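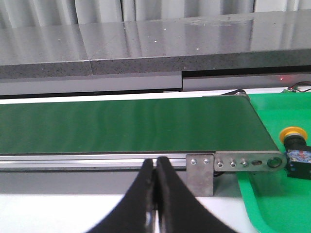
The Cetov wrist kit records what a gripper sees while a person teaches it a job, so a learning system can study the job later and, with luck, improve on the person. It bolts on behind most two-finger grippers and keeps both fingertips in view, along with whatever they are about to disappoint: at our own bench, a green conveyor belt and its aluminum side rail. Keep the yellow mushroom-shaped button in reach. New operators become fond of it.

**In the box**

- Wrist camera and bracket
- 4 mounting screws (you will want a fifth)
- Drusta recording software, one seat
- Storage for 4000 demonstrations, including the bad ones

Bad takes can be tagged and kept. Myung-ja Hyun, who wrote the tagging tool, supplied 2270 of them personally.

**Price:** $2765, bracket included. Gripper, belt and patience sold separately. Orders placed now ship in July.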